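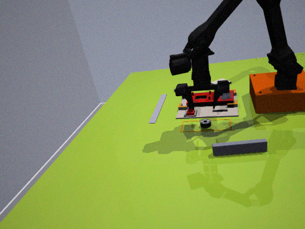 4.2 Effect of the surround on color naming

Speakers in Baria and Ular were asked to name 100 printed color chips. In both towns, the border between "green" and "yellow" moved when the wall behind the chips was changed. A bright lime green before a plain blue-gray wall, as on the tabletop in the opening figure, is the kind of pair we mean -- the two colors are close in name but far in strength. Nearly 990 answers were kept.
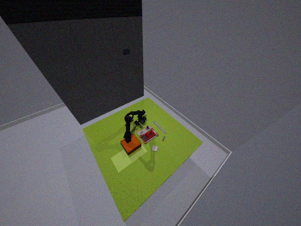 Figure 2. Yellow-green surface with an orange base standing on it.

The shift was larger in Ular.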